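Olstead Incident Log and Map, Version 9

By Sorngate

Olstead is the program we make for people who keep local crime records and have to turn them into something readable: shopping centre security offices, campus safety teams, council community safety officers and Neighbourhood Watch areas with more reports than one exercise book can hold. Version 9 has been out since Jan 1, 2022 and it's the one we've enjoyed building most.

You enter an incident once. Olstead places it on the map, files it under the category you chose and adds it to the monthly summary. If a report is later reclassified (a break-in that ends up as a trespass, say) the summary is corrected and the old category stays in the history with the date it was changed. Auditors love that bit, and so do we!

Rates as well as counts

Our favourite part of the new version is the rates page. A suburb with a big shopping strip will always log more thefts than a quiet one, and a bare total makes it look dreadful. Olstead lets you divide by residents, by households or by visitor numbers if you have them, and puts the divisor in the heading of every table so it can't get lost when somebody copies the chart into a newsletter. Small areas get a shaded band to show how far the rate could swing on a handful of reports.

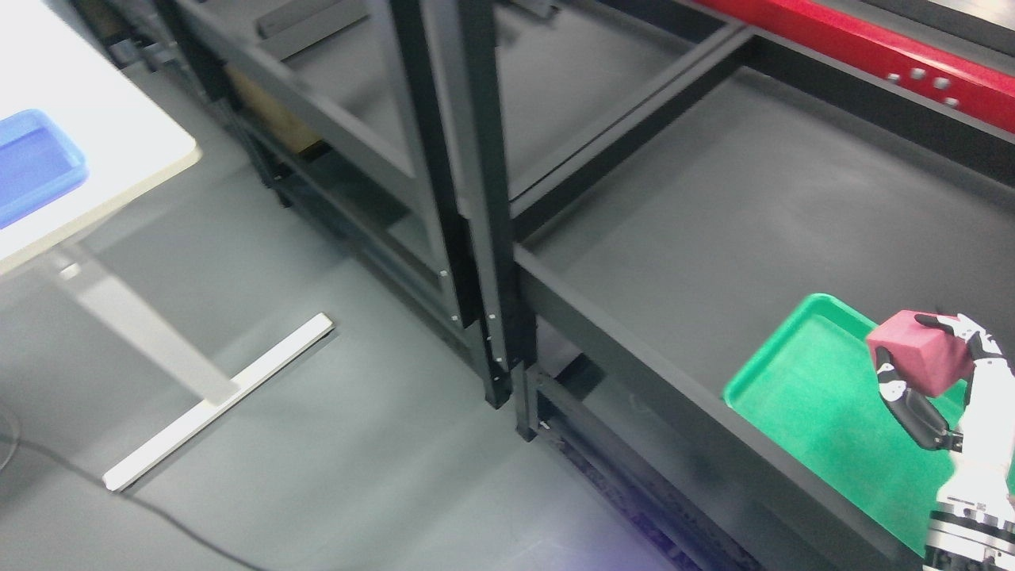
Foam cube held over the green tray

Categories you can bend

The program comes with 20 top-level categories, and you can rename, merge or hide any of them. Under each one you can make as many of your own as you like - graffiti on bus shelters, mail theft, trolley dumping, whatever your patch keeps throwing up. Antigoni Tsolakis in our office set up the starter list and keeps a sheet of suggested wording for the tricky ones, such as attempted offences and reports that cover several nights. It's in the Help menu under Counting Rules and well worth a read with a cuppa.

The Boson importer

Boson is our import tool and it's included. It reads spreadsheets and plain text files, guesses at the columns and shows you its guess before anything is saved. Dates in the wrong order are flagged in orange. Duplicates are lined up side by side for you to keep or toss.
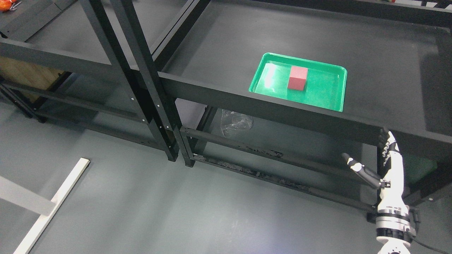 Boson will also remember a layout, so if your security contractor sends the same file every fortnight you only have to match the columns the first time. Older Olstead files open directly, with no import needed.

Privacy

Map points can be snapped to the nearest street corner or to the middle of the block. Names and phone numbers sit in a separate file with its own password and are never included in a printed map.

What you need

A Windows or Mac computer with 2 GB of free disk space. The maps work offline once your area has been downloaded.

Licences

Single desk
Small office (shared log, up to nine desks)
Council or campus (unlimited desks, Nikolaidis report templates included)

Upgrades from Version 8 are free for current licence holders. The next update is due in March and adds colour-blind friendly palettes for the hot spot map.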